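The Field That Learned to Wait
05/04/2020

When the family at Skellthorpe stopped plowing their lower field, the neighbors thought they had given up farming. It is 720 acres of heavy soil, and in wet springs the tractor used to sink there every week.

Now they plant rye in September, directly after the beans, and leave the roots in the ground all winter. The first year was not easy. Slugs came, and 66 acres had to be planted again. But the water goes down faster now, and the ditch toward Lisness runs almost clear after a storm.

Seed is the biggest cost. The Mustonen mill, which buys most of their oats, pays a small extra price for grain from covered soil, and this helps a little.
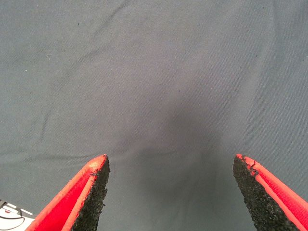
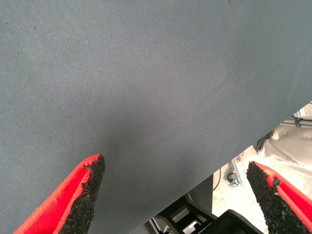

The family would like to try clover next, on nearly 100 acres close to the road. Clover is slower to grow and the deer like it too much, so they will first repair the old fence.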